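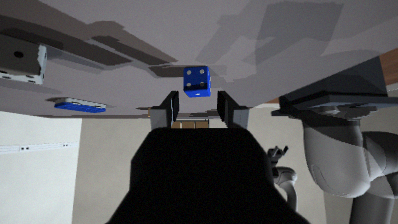 Randa Sayegh wrote to us that her son read a whole page aloud before tea with the Mistis ruler laid under each line, and then asked if he could do the next one, which had her hunting for a second book!

Mistis Reading Ruler, set of 4

We do love hearing that sort of thing. The Mistis is a slim, slightly bendy ruler with a clear window along the middle, just deep enough to show one line of ordinary print (or two lines, if you turn it over and use the wider side). The rest is a soft matt grey, so the lines above and below are quietened down and the eye has less to wander off to. Children who lose their place, skip a line or read the same one twice often like having something to hold on to, and plenty of grown-ups keep one in the back of a novel as well.

Each ruler is 30 cm long, so it reaches across a large picture book or an exercise book laid open, and it wipes clean with a damp cloth. Please don't put it in the dishwasher, as the window goes cloudy.

It isn't a treatment for dyslexia and we wouldn't want anyone to buy it as one. If you're worried about a child's reading, do have a chat with the school first.

Item number: 487
In the set: 2 narrow-window rulers, 2 wide-window rulers, cotton pouch
Also in this range: Torvik book stand, Kusow pencil grips
Back in stock in March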